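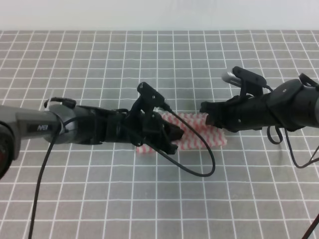 **Catalog Supplement 40 · p. 113**

# Buder Parallel Gripper, Cloth Fingers

The brochure from Buder calls this a "universal textile gripper." We sell it, and we'd like you to ignore that phrase. It picks up some cloth well. It picks up other cloth badly, and the brochure doesn't say which.

We ran it on a two-arm bench with a folded striped cloth, one gripper pressing down on the left part while the other came in at the right end. The arm on the left is a PiPER. Both sides had a camera bracket on top.

**What we found**

Anjana Gazi ran 528 grasps with the stock fingers, and 124 of them missed or let go early. Most of the bad ones were single-layer edges lying flat on the table. A folded edge gives the fingers something to bite on, and the numbers get a lot better. Buder's own demo uses folded towels only. Make of that what you like.

The Bekance fingers did better on thin cloth and wore out faster. We don't stock them at the moment.

**Camera bracket**

Sold separately. It's stiff enough, but the cable has to go somewhere, and a loop hanging off the top of a gripper will sooner or later end up on the table in front of the thing you're trying to grab. Buder supplies no clips. Emmett Mahmoud used hook-and-loop tape and says he'd do it again. Check your slack at full wrist rotation before you tie anything down.

**Controller**

Works with the Lulport controller out of the box. With the Biswas controller you'll need the adapter, and the force readout lags enough that we stopped trusting it. Buder says a firmware fix is coming in December. They didn't say that in writing, so please don't order on the strength of it.

**In the box**

- Gripper body
- One pair of cloth fingers, fitted
- Mounting screws
- Printed guide (the wiring page is wrong; ask us for the corrected one)

**Should you buy it?**

If you handle folded goods on a hard, flat surface, probably yes. If you need to lift one layer off a stack, ask for a loaner first and bring your own fabric. Ours is not your fabric, and neither is Buder's.

Loaners go out for 40 days. Return shipping is on you.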